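Projects > Rindetti evaluation > Progress reports

November
By Kvido Jurčo

Progress report 2: Rindetti two-arm kit

This period covered installation, calibration and the first block of handling trials with the Rindetti kit, supplied to us by Rarnico under the evaluation loan. The work plan agreed with Hirkuseo is unchanged.

Both arms were mounted and calibrated without help from the supplier. The setup guide is clear on mounting and vague on cabling – we rerouted the wrist cables after the first sessions and have asked Rarnico for a proper drawing.

We logged 3,492 grasp attempts on the part set. Of these, 1,009 used the ring part, which is the hardest item for the kit: it is squat, and the holes in the top and side give the fingers few flat faces to close on. Approach angle matters more than grip force. The supplied grasp planner handles the plain blocks well but often picks a poor angle on the ring, so those attempts were run with manual waypoints.
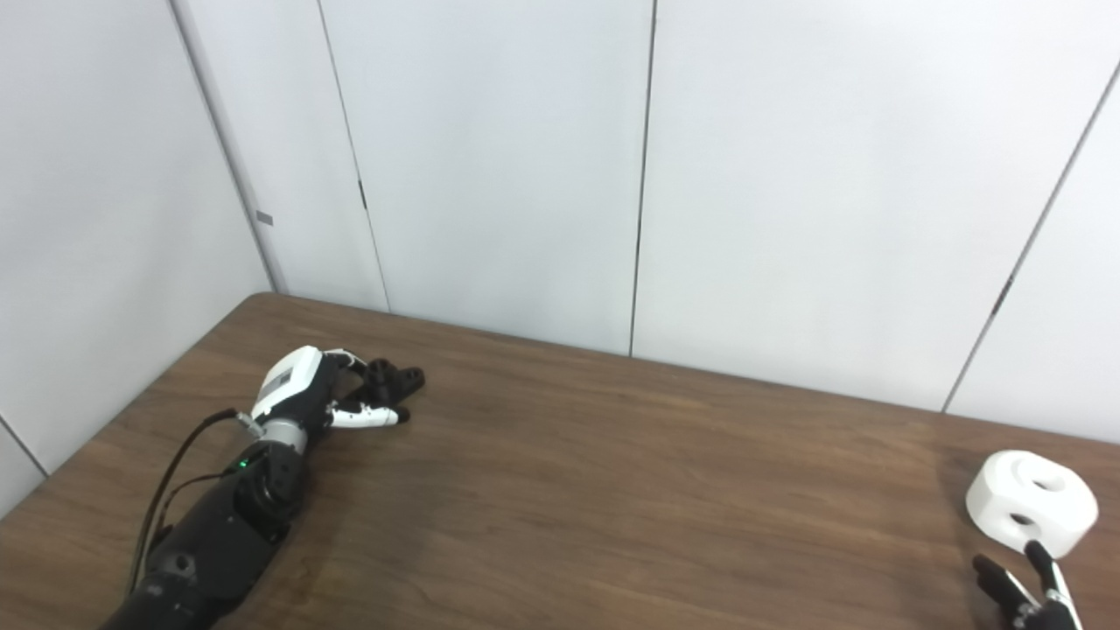
Ring part at lower right with one hand close to it; the other arm at left, fingers curled above the table.

Three issues remain open with the supplier. The planner does not store corrected angles between sessions. The finger calibration routine has to be repeated after every restart. Spare finger segments are sold only as a full set, and this affects the running cost estimate in the Rodrigues budget sheet.

Spending is within the approved amount. In the next period we will repeat the ring trials with the updated planner, if Rarnico delivers it in time, and start handovers between the two arms. A recommendation on purchase will follow in report 3.

Contact: Kvido Jurčo, Rindetti evaluation | Back to top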